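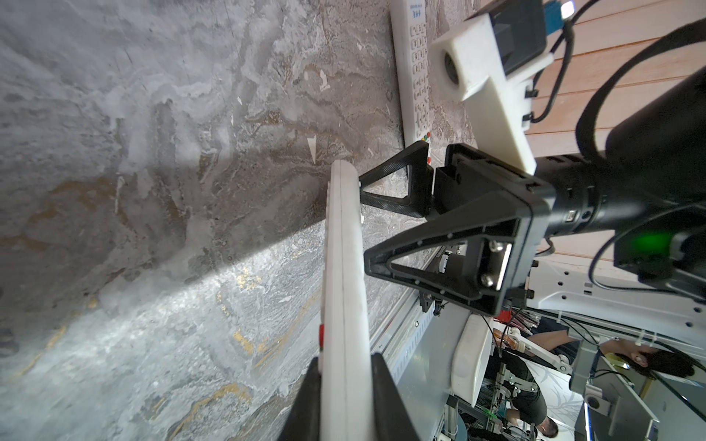

3.4 Storage fixtures and object placement

Remote controls were kept in the object set after the April pilot because they are long, narrow and often left lying on flat surfaces in the home. They also raise a storage problem that short objects do not. A remote can be laid flat in a long basket or stood on end in a divided rack, and people differ in which they think of as tidy. Earlier work at Clumville used a single open bin, so this choice could not be studied there.

We used a wire organizer and a mesh basket, both kept off the work surface so that it stayed available for sorting (Figure 4). The organizer is white and tall, with angled dividers that form stepped compartments. It is fixed to the left wall with cable ties, and its open side faces the middle of the work area. The basket is black, long and open at the top, and hangs from the horizontal rail at the back. The surface itself is a gray marble-patterned panel. We chose a patterned surface over a plain one because small objects on plain white are easier to spot than they would be on most kitchen counters.
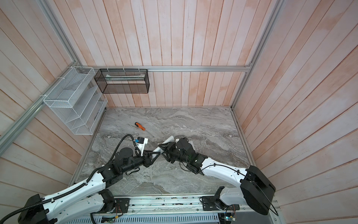 Placements were coded by Gun-woo Cho and Jhonatan Urrego using the Figueiredo scheme, with one change. In the original scheme an object counts as stored once it is inside the outline of the container. We also required that it rest there without support for 3 seconds. This matters for the organizer, where a long object can lean against a divider and then slide out. The change affected remotes and screwdrivers more than folded items, which lay flat in the basket in most trials.

The full set contains 663 placements. Of these, 95 were coded as unresolved, mostly long objects left partly over the rim of the basket. Unresolved placements are kept in the counts in Section 4 but are left out of the comparison of the organizer with the basket. Disagreements between the coders were settled by going back over the trial together.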